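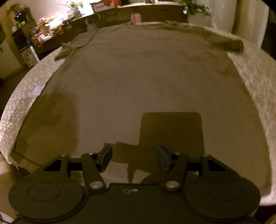
The bed at Emdale, down to the greyish-beige layer.

I had promised my sister I would be done with the bedroom by lunch, and at lunch I was sitting on the floor with my back against the mattress, eating crackers and reading the care label on a blanket. So that's how it was going.

The house was our aunt's. She rented it, forty years in the same place on the hill road in Emdale, and the landlord (a perfectly nice man with a terrible phone voice) had given us until the end of April to get everything out. My sister took the kitchen because she likes throwing away spices. I took the bedroom because I thought it would be easy. A bed, a dresser, a closet. How long could it take?

Well! I started with the bed, and I pulled off the top things and got as far as the greyish-beige layer and stopped. It had creases in it, faint ones, and some darker patches that might have been age or might have been the light, which was bad in there even with the lamp on. I'd slept in that bed when I was seven and had the flu. I remembered it being enormous, a bed you could get lost in, and I'd been so sure it would turn out to be small now, the way everything does when you go back. But no, it was still huge. I lay down across it sideways with my shoes hanging off and I still had room.

"Are you lying down?" my sister yelled from the kitchen.

"I'm measuring," I yelled back.

We had a buyer for the mattress, sort of. A woman from the bottom of the road had offered us 100 dollars for it, and then called back and said 49, and then called back again and said she'd need to see the edges. I don't know what she thought was going to be wrong with the edges. They were lovely edges, thick and quilted, with that speckled pattern they used to put on everything. I sent her a long message about them. She wrote back "ok."

After the crackers I gave up on the bed and went over to the dresser, the long dark one against the back wall, and that was my real mistake. The left end of it had been where my aunt put things down. That was its whole job. She came in from the store and put things down there, and I guess every few months she'd push the pile toward the wall to make space for more pile. Bags inside of bags. Packages she'd opened at one corner and closed again with a rubber band. Bottles of hand lotion with one good pump left in them. I found a box of cough drops from Riedl, the drugstore that closed when I was in high school, and I ate one, and it was fine, it tasted like a cough drop.

Under the bags there was an envelope with 461 written on the front in her handwriting, and nothing else. I got pretty excited, I'll admit it. I sat back down on the floor to open it. Inside was a paper pattern for a child's bathrobe, folded very small, with the size circled in pencil.

So 461 was the pattern number. I looked it up on my phone and somebody was selling the same one for seven dollars.

I'd had a bathrobe, though. That's what got me. When I had the flu, I had a green bathrobe that was too long in the arms, and I wore it in that bed for a week while she brought me toast and let me watch game shows on the little set. I had always thought it came from a store. I'd thought so my whole life, and I don't think I even said thank you for it, because you don't, at seven, you just think bathrobes show up.

My sister came in then with a trash bag over her shoulder and found me holding the thing up to the lamp.

"What's that?"

"It's a pattern."

"Keep or toss?"

"Keep," I said. "Obviously keep."

She looked at the bed, and then at the dresser, and then at the bed again. I could see her working out how much I hadn't done. There's a look she gets from our mother. But she put the trash bag down in the doorway and came over and sat on the edge of the mattress, and bounced a little, and said, "God, I forgot how big this is."

"She wants to pay 49 for it."

"Tell her no," my sister said.

"Where are we going to put it?"

She lay down flat with her arms out and didn't answer, and after a minute I put the envelope in my coat pocket and went to find the rest of the crackers.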